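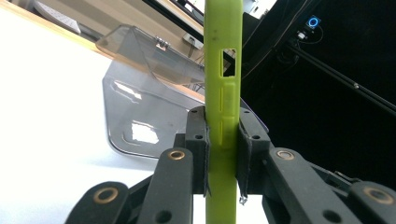
## 3. Fitting the phone to the Ristow bike mount

Leave your everyday case on if the phone still sits flat in the cradle. Thick or wallet-style cases have to come off.

1. Loosen the side knob until both arms move freely.
2. Set the phone in the cradle with the charging port facing down.
3. Slide the arms in. Keep them clear of the volume and power buttons.
4. Tighten the knob by hand. Do not use pliers.
5. Pull the rubber strap over all four corners.
6. Turn the handlebar fully left and right – the phone must not touch the brake cables.

**Note:** The standard clamp fits bars up to 22 mm. For wider bars, use the Fusberg adapter (sold separately).

**Caution:** Maximum load is 500 g, including case and strap. Do not ride with a cracked arm or a torn strap.

### After the first ride

Check the clamp screw after the first 20 km and tighten it if the mount has turned on the bar. Wipe grit out of the cradle with a damp cloth – solvents will damage the rubber.

Replacement straps are listed under part number 2080.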